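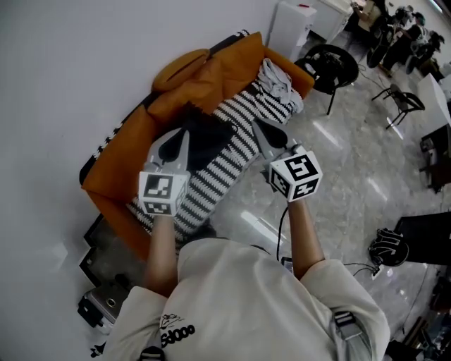

Orange sofa, seat cushion and the white wall next to it

From: Lingyun Jiang
To: Cemport Upholstery list
Subject: Re: fabric for a sofa seat, how much to order?

Zeyu Xu wrote:

> I want to re-cover the seat of a sofa at home and leave the back
> and arms for next winter. Li in town has an upholstery fabric I
> like, sold off the roll in a 54 inch width. Two questions. Do I
> need extra for a plain weave with no pattern? And is it worth
> changing the foam at the same time? The old foam still comes back
> up but it takes a while. I was going to order in January when
> the new rolls come in.

Zeyu,

On the first question, yes, order extra. A plain weave saves you the pattern match, but you still have to keep all the pieces running the same way or they will look like two different colors in daylight. Mark the top of every piece on the back with chalk before you cut. I add half a yard to whatever the drawing says, and I have used it every time, usually for welting.

Measure the cushion from seam to seam and not across the crown. If you measure over the crown the cover comes out loose and you'll be taking it in later. Add half an inch all the way around for the seam. Use the old cover as a check on your numbers but don't cut from it, as it will have stretched.

On the foam, slow recovery means it is on its way out. I would change it now. The cover is most of the work and you don't want to open it again in two years. I priced a seat-length block last month and Coltitix wanted 321 dollars cut to size, before the wrap. That was for their high density. The medium was cheaper but I wouldn't put it in a seat that gets used daily. Get a layer of polyester batting too, and spray glue it only on the top and the front edge.

Zipper: buy it by the yard with loose pulls. Run it across the back and 4 inches around each corner, or you will never get the new foam in.

I used a Zarell thread on my last job and had no trouble with it. Size 69 bonded nylon, 16 needle. A home machine will handle two layers and welting if you go slow. Four layers at the corners I turn by hand.

Before you order, ask Li for a cutting and leave it on a windowsill for 27 days or so. Mine faded and I was glad I hadn't bought the yardage.

I have my cutting diagram for a one-cushion seat on paper. I'll scan it tonight and send it to you off list.

Lingyun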